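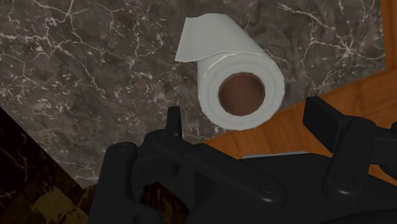

De: Pornthip Boonyarit
Para: lista Ruangrit
Data: 17 de novembro de 2024
Assunto: Re: Re: tarefas de cozinha, estado atual

> Com 400 episódios simulados a política da Skullier já pega
> o rolo de papel toalha deitado. Considero a tarefa encerrada.
> Podemos passar às gavetas?

Eu não encerraria. Pegar o rolo é metade do trabalho; a outra metade é destacar uma folha sem desenrolar o resto, e isso o critério de sucesso atual não mede.

Reexecutei a avaliação no Pisier com 497 episódios. Dois pontos:

1. O contato com a folha solta não é penalizado. Se o dedo prende a ponta contra a bancada e o braço sobe, o episódio conta como sucesso desde que o rolo saia do mármore.

2. O rolo é modelado como corpo rígido, folha incluída. Papel de verdade cede, amassa e rasga fora do picote. Qualquer taxa obtida assim vale para um cilindro branco -- não para papel.

Quanto à pergunta original da lista, se uma máquina já faz esse tipo de serviço doméstico: pegar e recolocar, em bancada livre, sim. Destacar e limpar, ainda não temos dado que sustente.

Proponho manter a tarefa aberta e separar as duas métricas no Usen, "preensão" e "destaque". As gavetas podem correr em paralelo, com outra semente. Envio o patch do critério até o fim de novembro.

Pornthip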